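palura-counter-faults

Data card and notes for the Palura two-arm kitchen counter set, fault release. Maintained by Marta Zhuravel and Svatopluk Koubek at Busitz. Read this before you train on it or quote a success rate from it.

Short version

The success flag in the first release of this set can't be trusted. 42 of the 500 simulated episodes are marked as successes when the fruit was never under the control of either gripper at the moment the flag was set. We found this in November, after two people had already reported numbers based on the flag. One of them was us.

We've kept the bad episodes in. They are more useful as a warning than as a gap in the numbering, and if you want them gone there is a list you can filter on.

What is in the set

500 episodes of a rendered kitchen counter with two arms working on it. Everything is simulated in Getora. No physical robot was used, and we make no claim about how any of this would go on a real counter. Each episode has video, joint positions for both arms, gripper opening, object poses, contact forces, and a text instruction. The camera looks down on the counter and doesn't move.

The props change between episodes, as do their positions. Fruit, plates and cutting boards come up often. The marble and the tiled pattern are decoration and carry no information, though we can't promise a model won't find some.

What went wrong

The task asks the left arm to pick up a piece of fruit and the right arm to deal with a smaller item on the board. The checker we used, Kushnir, was supposed to pass an episode when the fruit had been gripped and lifted. What it tested was whether the fruit's centre had risen above its starting height while a finger was within a set distance of it.

Those two things come apart when a finger pushes down on the rim of a plate. The plate tips, the fruit rides up with it, the finger is close by, and the checker is satisfied. Nothing has been picked up. In the worst cases the fruit then rolls off the plate and keeps going, and the episode is still filed as a success, as the flag latches on the first frame that meets the test and is never looked at again.

Oleksandra Levchenko spotted it while looking for clips to use in a talk. She wanted a clean lift and kept opening episodes that didn't have one. Up to then we had been reading the log and not watching the video, and the log looked great. We should have been more suspicious of how great it looked.

The second fault

Separate from the first, and in our view the more serious one if anybody plans to move a policy to hardware. The collision shape for the cutting boards is a plain slab. The boards you see in the render have slots and notches cut into them. As far as the physics is concerned, those slots are filled in.

So a small item can rest over a groove where it ought to drop in, and a fingertip can slide across a cut without catching. A policy trained on this will have learned that boards are smooth. We also saw contact forces on the right arm that would have tripped a protective stop on most real arms, and the simulated arm just carried on. The force limit was set in the config file and was not being read. We don't know how long that had been the case.

How we checked

Ostap Sydorenko replayed 100 episodes by hand, at reduced speed, and marked each one without seeing the Kushnir result. Noreen Mulligan did the same 100 on her own. They disagreed on 2, both of them grasps that slipped partway up, and we have left those marked as unclear. The rest of the set was then screened with a stricter rule (contact on both fingers, no contact between fruit and plate, held for a full second) and every episode where the old and new rules differed was watched by a person.

We think this catches most of it. We thought the first checker caught most of it too, so weigh that how you like.

Files

episodes/ has the recordings, unchanged from the first release
labels_old.csv has the original Kushnir flags
labels_new.csv has the revised flags, with "unclear" as an allowed value
false_success.txt lists the 42 episodes by number
force_over_limit.csv gives the arm, time and peak force wherever the limit was passed

Please don't use

The old flags, for anything other than studying bad flags. The force readings, as a stand-in for safe handling limits. Single frames, as proof that a grasp worked. That last one sounds obvious, and yet a still with a gripper next to a piece of fruit has turned up in two slide decks with the word "grasp" beside it.

Not fixed yet

The board collision shapes are still slabs. Redoing them properly slows the simulation to a crawl, and the cheap fix we tried made small items jitter. The force limit is now read at start-up, but nothing in the software tells you if it fails to load. Check it yourself. If you find more false successes, send the episode number and the time, and please watch the clip first.

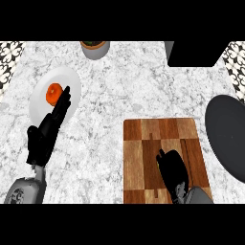
Filed under: Simulation / Manipulation / Fault reports

One frame like this tells you where the fingers are: the left gripper's tips beside the orange on the white oval plate, the right gripper over the checkered board. It can't tell you whether anything is held. Neither could our first checker. For the board fault, look at the notches and the long groove in the wood, then open the collision mesh and try to find them.

Related
Palura counter set, first release (superseded labels)
Kushnir checker: change notes
Getora config: force limits and how to confirm they loaded
Busitz notes on hand-labelling grasps

Contact: the Palura maintainers, Busitz | © Busitz | Back to top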